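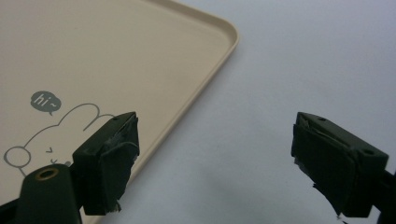 The bunny says "hi~" and I say hi back.

I would like to make the case for eating off a tray. At home, at your own table, by yourself or with other people, on an ordinary evening when there's nothing on television and nowhere to carry anything. I have been doing it since September and I have turned into the kind of person who brings it up at parties, so I may as well write it down and get it out of my system.

Most of us think of a tray as a vehicle. It gets the soup from the stove to the couch, or the toast to somebody sick in bed, and then its job is over and it goes back in the gap beside the fridge. Cafeterias trained us to think this way. You slide it along the rails, you load it up, you hunt for a seat, and at the end you shove it through a hatch. I ate that way through four years of college and never once thought kindly of a tray.

What changed my mind was a rented apartment in Kustham, where I spent around 31 days on a work project that was supposed to take nine. The kitchen had one table, and the table had to be everything. Laptop, mail, groceries, mending, dinner. The landlord had left a cupboard of mismatched dishes and one big plastic tray, and on the second night, too tired to clear a proper space, I pushed the papers back with my forearm, set the tray down in the gap, and put my supper on it. And I felt my shoulders drop! It was the smallest thing. The mess was still there, every bit of it, but it stopped at the lip of the tray. Inside the lip it was dinnertime.

I've thought a lot about that lip. A placemat doesn't have one, and I think that's why placemats have never done much for me. A placemat is a suggestion. Your fork wanders off it, a pen wanders on. A raised edge, even a low one, tells your hands where the meal is, and it also catches the drips, the crumbs and the one pea that always makes a run for it. When you're done you pick up the whole business, crumbs and all, and walk it to the sink in one trip. I used to make three or four trips and still find a spoon on the table in the morning.

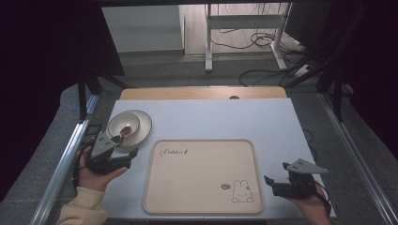
Harkisari

Then there is the question of what goes on it, and I have opinions. A bowl inside a plate, first of all. I resisted this for years as hotel behavior (why wash two things when you could wash one?), but a bowl on a plate gives you a place to park the spoon between bites, and a place for the heel of bread, and something to hold when the bowl is too hot to touch. I like both pieces plain, white or near enough, with a band at the rim if you want a little dressing up. And a wooden spoon to eat with. Please try a wooden spoon. It doesn't clank, it doesn't burn your lip, and oatmeal tastes better off it, though I can't prove that and have stopped trying.

My friends in Potgieter eat the other way. Big bare table, everything in the middle, serving dishes from one end to the other, elbows everywhere, and I love being there. I was worried that trays would kill that sort of evening, since they do look a bit like fences when you line them up. So last month I brought four of them along, as an experiment, and we put the stew in the middle as usual and everybody reached as usual. People still stole off each other's plates. The one difference was that cleanup took as long as it takes to say it, and we were back at the table for cards while the coffee was still dripping. Two of the trays stayed behind in Potgieter and I have not been able to get them back.

Now, the objections. A tray takes up room, yes. Mine stands on its edge next to the cutting boards and I've never tripped on it. Trays feel lonely, people say, like hospital food or an airplane. I understand that one, and I think the trouble is with the trays. Hospital trays are ugly! They have been scrubbed gray and they belong to no one in particular. A tray you picked out yourself is another matter, and here I'll come out in favor of the silly ones.

I mean the ones with pictures on them. I held out for something tasteful at first. There's a shop called Skelo that had a handsome dark wood one for 80 dollars, and I visited it twice and came close. It weighed as much as a small dog. What I eat off with the greatest pleasure, though, is beige plastic with rounded corners, the word "Rabbit" in thin brown script in one corner, and a bunny drawn in the other with a pair of upright ears and dots for eyes. It's a grown adult's dinner tray with a rabbit on it. Set it out empty, before any food goes down, and there's a little face looking up at you from an otherwise blank surface, and I find that hard to be gloomy around. It's light, too, so I use it without deciding to, breakfast included.

I'd go further and say the drawing belongs in the corner, where the dishes won't sit on it. A picture smack in the middle gets buried under the plate and you only meet it while washing up. In the corner it keeps you company the whole meal.

A few practical notes, for anyone I've won over. Get one bigger than you think you need -- the plate, the glass and a folded napkin should all fit without touching. Matte is better than shiny, because things slide on shiny. Rounded corners are easier to wipe than square ones, and they don't catch you in the hip. Wash it right after the dishes, while the water's still soapy, and dry it standing up.

And leave it on the table sometimes when you aren't eating. I've been sorting buttons on mine, and I shelled walnuts on it in one long December 2019 evening without losing a single bit of shell to the rug. Bread dough doesn't work, I tried, it creeps. Jigsaw puzzles do, up to 333 pieces or so if they're small.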